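Onion rings going soft before serving

Falville_Asabe
Posted in February
I do a Friday-style chip supper at home for 5 of us and the onion rings always go limp while the fish is finishing. Batter is plain flour, cornflour and cold lager. They're fine out of the oil. Ten minutes in a low oven and they bend. What am I doing wrong?

skunura
Kitchen paper. They sit in their own steam. Use a wire rack.

O.Okeke
Rack helps, but I'd change the coating. Flour, batter, then breadcrumbs. Crumbs stay crisp almost twice as long as bare batter in my kitchen.

grundeck
Disagree with crumbs. That's a different dish. Soak the onion in milk, dry it well, fry for 2 minutes, rest, fry again just before you eat.

O.Okeke
Twice frying is fine for chips. With rings the onion goes to mush and slides out on the first bite — I gave up on it.

grundeck
Then you're cutting them too thin.

O.Okeke
Mine, for the colour and the rough coating: 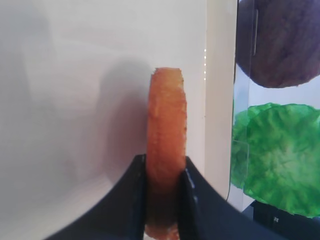 Probably an onion ring, edge on

Falville_Asabe
That's darker than I get. What temperature?

O.Okeke
180, and no more than 4 in the pan.

skunura
Still say get the rack first. Change one thing at a time.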